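Widton Planning Board Clears Infill Housing Plan for Former Rustov Rail Yard
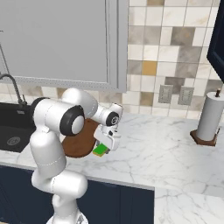

Rendering: a white robotic arm over a marble countertop with gray veining.

2024-02-29

The Widton Planning Board has approved a tentative tract map for the former Rustov rail yard, allowing Brusari Homes to subdivide the property for 96 attached residences and 3,801 square feet of ground-floor retail. The approval carries conditions on drainage, street dedication and soil cleanup.

The map divides the site into four phases. Phase one covers the parcels along Morris Avenue, where water and sewer mains are already in place. Later phases depend on a new storm drain line running east from the yard to the existing outfall. Brusari must bond for the full length of that line before the first final map is recorded.

Fitzgerald Whitfield, director of land development for Brusari Homes, told the board that the drain had been resized after the city engineer questioned the runoff figures in the original hydrology report. "We reran the model with the full buildout condition and went up one pipe size," he said. "The basin stays where it was."

Environmental review was completed through a mitigated negative declaration. The document identifies petroleum residue in shallow soil near the old fueling pad and requires excavation and confirmation sampling before any grading permit is issued there. Construction noise is limited to daytime hours within 300 feet of occupied homes.

Board members spent most of the hearing on access. The plan originally showed a single driveway on Morris Avenue — the approved version adds a second connection at the north end, gated for emergency vehicles only. A request from neighboring owners to open that connection to general traffic was not adopted.

Park fees will be paid by phase at the time of building permit. Brusari may apply for a partial credit against those fees for the trail easement along the old spur track, subject to separate review by the city's public works department.

The city council is scheduled to take up the related zone change in April. The tract map does not take effect unless the zone change is adopted.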